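Hirby save tools
README, version 2

Hirby is a small turn-based role playing game in which you run a failing inn at the edge of a swamp and send your guests out to fight things. These are tools for reading and editing its save files. They are unofficial, and the game's makers have never answered my emails, which I have decided to take as permission.

What's in the folder

pirkico – reads a save file and prints it as plain text
cluvis – puts the text back together into a save the game will load
saves – 54 sample saves, from the first night to the end of chapter 5
notes.txt – everything I know about the format, plus a few things I only believe

Getting started

Copy your save somewhere safe. Run pirkico on the copy, open the text it gives you, change what you like, then run cluvis. Put the new file in the game's save folder and start the game. If the title screen shows a gray inn with no windows, the checksum is wrong. Run cluvis again with the repair option on.

What you can edit

Gold, guest levels, room upgrades, weather and most of the inventory. Gold is stored twice, in two places, and the game believes the smaller number. I spent most of February learning this.

Quest flags can be edited but please read notes.txt first. Sầm, the ferry woman, has 20 of them all to herself, and if they disagree she stops rowing halfway across. You can still save out there. I don't recommend it.
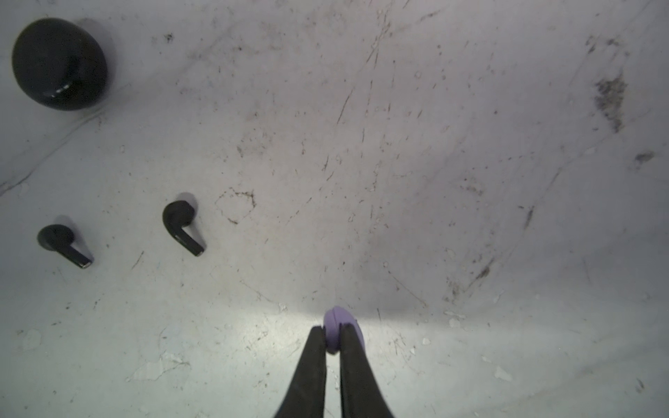 Known problems

Guest names longer than the game allows will load fine and then crash the breakfast menu. Saves made on a phone store the clock backward, so a guest who arrived at 9 p.m. may leave before that. Cluvis fixes this for chapters 1 and 2 and makes it worse in chapter 4.

Pets are not supported. The pet section is packed in some way I haven't worked out, and pirkico copies it across untouched. The goose is in there somewhere.

Reporting bugs

Send the save from before the edit, the save from after, and the text file in between. "It broke" is a fair review but hard to work from.

License

Do what you want with the code. The sample saves are mine and I would rather not hear about how I played chapter 3.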